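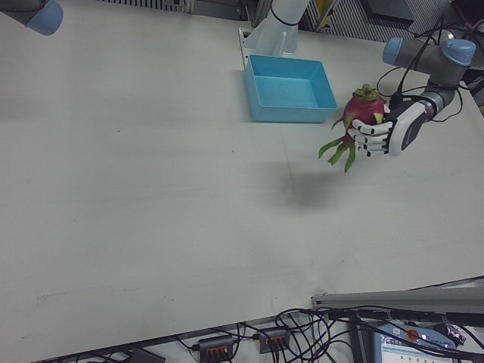
A hand and a piece of fruit over the white tabletop.

Honby fruit box program grows to 25 pickup spots this February

HONBY - I've been running the Grarireck fruit box for a good while now, and I don't think I've ever been this excited to write one of these! Starting in February, you'll be able to collect your box from 25 pickup spots across Honby and Yensuk, and yes, that includes the far side of the river (you asked, and asked, and asked again).

If you're new to us, the idea is simple. You sign up, you pick a small or a large box, and every Thursday there's fresh fruit waiting for you near home or work. We packed 2610 boxes last season, which for a little outfit like ours felt like an awful lot of cardboard.
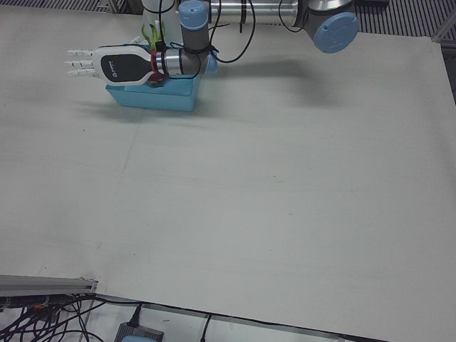

The new spots are mostly corner stores, plus the laundromat on the Yensuk side and the lobby of the Zavton building. Most stay open until early evening, so you can swing by after work. The Zavton lobby locks up earlier than the rest, so please check the hours on your sign-up card before you head over.

We're also adding tropical fruit to the large box. I was a bit nervous about this one, because plenty of our regulars are apple and pear people through and through. But we tried it with 14 households over the winter and the notes that came back were lovely. Mango went down best. Passion fruit split the room.
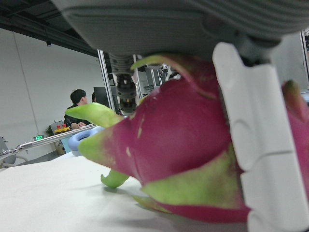 Dragon fruit got the most questions by far, so let me save you a phone call: cut it in half the long way, scoop out the inside with a spoon, and leave the skin. It's mild, so a squeeze of lime helps. I like it cold, straight from the fridge, with yogurt.

Prices stay where they are for the small box. The large box goes up by 2 dollars to cover the tropical fruit, and if you'd like to stick with the old mix at the old price, just tick "orchard only" when you renew.

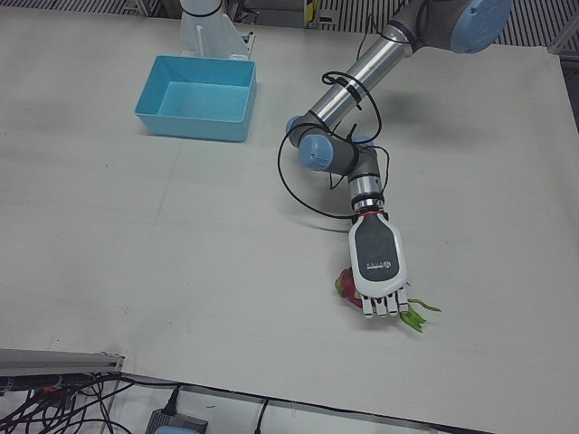
Sign-up is open now at the Grarireck counter in Honby, or at any pickup spot once the February boxes start. Current members don't need to do a thing unless they want to switch locations. Please keep bringing back your empty boxes, too! We reuse every one that's still in decent shape.

For press questions, stop by the counter any weekday morning and ask for the fruit box desk.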